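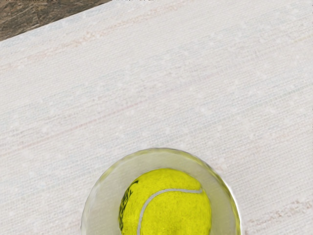 Bowl and ball on a pale, finely ribbed cloth.

Visit report: Plerley occasion wear workroom, Cuvmont
4 March 2019

The Plerley workroom opens to outside visitors before the spring fittings begin. I signed up mainly for the pleating session and the talk on altering formal dresses for repeat wear. These notes follow the order of the tour. Prices were not discussed, and photographs of client pieces were not allowed.

Entry and layout

The workroom takes up the upper floor of a former glove factory. Cutting is at the north end, where the daylight is most even, and pressing is at the south end next to the freight elevator. Finished dresses move by rail from one end to the other and don't cross the cutting area. Visitors were asked to leave bags and metal jewelry at the door. Snagged silk satin can't be repaired in any useful sense, and the staff were strict on this.

Cutting

The group watched a column dress being cut in Kulla, the house name for a double-faced wool crepe used in most of the day dresses. It is a firm cloth with a dry hand. It falls straight from the hip without a lining, although Plerley lines it anyway to keep it from catching on hosiery.

Pieces are cut in a single layer. Two layers would be faster, but the lower one creeps, and on a bodice with princess seams the error shows at the bust. Grain is checked by pulling a thread at each end of the length. If the thread runs off, the cloth is steamed and pulled square before any pattern piece goes down.

Seam allowances are wider than in ready-to-wear: 2 inches at the side seams and center back, less at the armhole. The extra cloth allows for later changes. I looked at the inside of a sample and the allowances lay flat, with the edges bound in silk organza. From the outside there was no ridge. 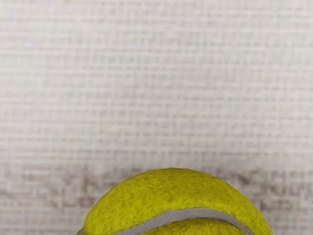
Pleating

Pleating is sent out to Molefe, a separate firm that keeps a small demonstration bench here for open days. The cloth is laid between two card molds, the molds are folded up together, tied, and put in a steam cabinet. The sample shown was a polyester georgette, and it had been in the cabinet for 11 minutes. Wool takes longer and holds the pleat less well. Silk holds it poorly and will drop out in damp weather, so Molefe advises against it for outdoor events.

The hem is finished before pleating. Hemming a pleated skirt afterward gives a wavy edge, a fault I have seen on some expensive dresses. The drawback is that the length must be final at that point. Clients are measured in the shoes they plan to wear, and if the shoes change, the adjustment has to be made at the waist.

Sunray pleats need a half circle of cloth for each panel. On a narrow bolt this forces a seam at center front or at both sides. Plerley puts it at the sides and hides it in the back fold of a pleat. On the navy skirt I examined, the seam could be found by touch but not easily by eye.

Altering for repeat wear

This was the most useful part of the day. The workroom keeps a record card for each dress with the cloth, the thread number, and the date of each alteration. Roughly 100 cards are active. The common requests are a shorter sleeve, a changed neckline, and a belt added or taken away. Belts are the simplest, provided the dress has a waist seam. A dress cut in one piece from shoulder to hem will bunch above a belt, and the staff try to talk clients out of it.

Embroidery limits what can be done. Beading is left off the seam allowance, so a dress let out at the side shows a bare strip that has to be filled by hand. The lace evening dress on the stand had been let out this way. The new work was slightly brighter than the old. Under evening light I doubt it would be noticed — in daylight it would.

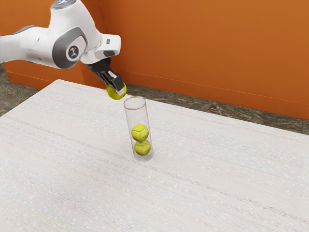 White robot arm reaching over a large white table.

Pressing and storage

Pressing is done from the wrong side through a cotton cloth, with a wooden block held on the seam while it cools. Dresses with weight in the skirt are stored flat. The others hang from tapes sewn at the waist, so the shoulders carry no load.

Practical notes

The tour lasts just under three hours with one break. There is no seating at the cutting end. Group size is limited to 9. The stairs are steep and the freight elevator can be used on request. The next open day is in April, and booking is by mail to the Cuvmont address. Fabric offcuts are sold at the door by weight, cash only. I bought a piece of the gray Kulla, enough for a collar and cuffs.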